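Speaker notes, bench storage session, August
Facundo Saavedra

Start cold, no title slide. Ask who has bought a parts organiser this year. Then ask who can find a spare board in under a minute. Expect fewer hands.

My position: most bench storage advice is written by people selling bins. Lorena Sosa's trial at Ostonstead took 12 benches and 41 trays, and I still don't buy all of it. Slow down for the next slide: tray, clear bin, slotted rack.

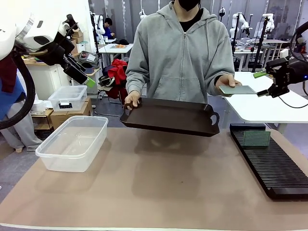
Do slotted racks save time?
Only if things go back in the slots. At Ostonstead they did for the first month, and I'd like to see the second.

Move on to trays. Delia Orellana swears by handles. Fine, but a handle mostly encourages people to carry a tray off and leave it in another room. Mention the Vergara bench, keep it short.
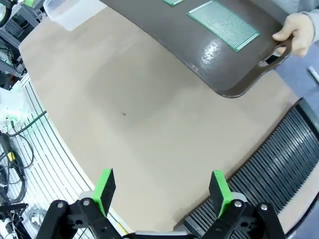

Should bare boards sit loose on a plastic tray?
Ordinary plastic can hold a static charge, so populated boards belong on antistatic material. Blank perfboard is far less fussy.

Labels next. The Lanberg quote was $800 for labels and a colour chart. Pause there. Masking tape and a marker did the job at Boraseo.
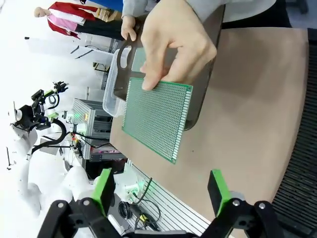 Perforated board, pinched between thumb and fingers, with the tray behind.

Questions until 45 past. If Pascual asks about drawers, see him at the break.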